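3.2 Where the work surface sits, and what gathers on it

We had expected, when we began visiting homes in Surkside, that people would want to talk about their desks as pieces of furniture: how high they were, how deep, whether the drawers stuck. Some of them did, and at pleasing length. Far more often, though, the conversation drifted within a few minutes to the matter of sockets, and stayed there until the tea had gone cold. A table, our participants told us in one way or another, is only as useful as the distance to the nearest plug.

Of the 119 households that returned the January questionnaire, we visited 9 in person, and it is these visits we draw on most heavily in this section. Each visit lasted about 2 hours and was made by one of the present authors, usually with a notebook and a tape measure and, at the householder's invitation, a chair pulled up to the surface in question. We asked people to leave things as they were. Several had plainly given the place a wipe before we arrived, and we would have done the same.

The surfaces themselves were a mixed lot. Kitchen tables served as desks until supper, a sewing table had been pressed into use for school work, and in one flat an old door lay across a pair of trestles and was spoken of with great affection. Pale tops were liked for the light they gave back on dull afternoons, although their owners grumbled that every ring and pencil mark showed. What these tables had in common was a need for power somewhere within reach, and the commonest answer to that need was a power strip placed on the table itself (Figure 4).

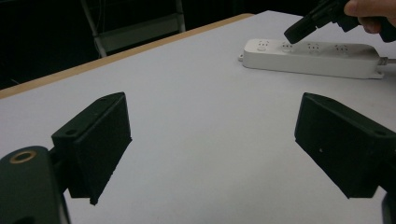 Why do people keep a power strip on top of the table when there is room for it on the floor?

Reaching down was the trouble most of them named first, and after that came dust, vacuum cleaners and small children, more or less in that order.

Figure 4. A pale work surface with a thin light-brown wooden edge and a power strip set well back on it.

Raghavendra Thampi, who carried out most of the interviews, noticed that people who kept the strip on top nearly always had firm feelings about where on top it belonged. Towards the back was the general preference, leaving the near part of the table free for paper and elbows. One retired bookkeeper had tried hers at the left, then at the right, and had finally settled on the far side after a whole winter of knocking it with her teacup – she told us the story with dates, and we are sorry not to have space for all of it. Another participant moved his each evening to a shelf, and thought it rather odd that we should ask.

Clearing habits followed from this. Where the strip stayed put, the rest of the surface could be emptied quite quickly at the end of the day, and chargers tended to be left plugged in while books and papers were carried off. Where it had to be moved, the whole business of tidying took longer, and was more likely to be put off until the morning. Ekene Adeleke's notes from the Skarken terrace record two tables on which the cables had been tied back with ribbon, a practice we met again later and return to in section 3.4.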